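Skuvura hand-held gripper kit: how long do the finger pads last?

We are thinking of buying the Skuvura kit for recording kitchen tasks, mostly handles and wooden spoons. The maker quotes 100 hours per set of pads. Does that hold on smooth plastic? The grip on a tapered handle is my main concern. 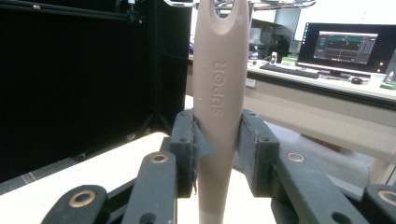 Surkcombe, Oct 5, 2021
Posted by Slavica Georgiev

Satish D'Souza
We have run one since July. Upright handles are fine if both pads meet them at mid-height. The pads fray at the edges well before the 100 hours – we change ours at around 210 grasps of anything rough. Brass bushings in the linkage have given no trouble. Check these before you order:

1. Pad wear. Look along the top edge of each pad for lifted fibres, and feel whether the foam still springs back.
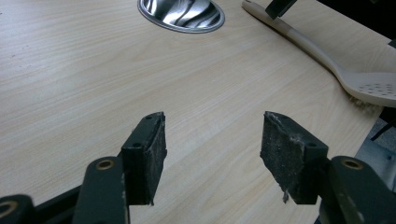 2. Spares. A pack of 14 pads comes from Kanis, delivery nine days. The glue is separate.

3. Opening width. Measure your widest handle first.

Radulović
Had one on loan. Pads are poor, the rest is ok. Ask for the thicker foam.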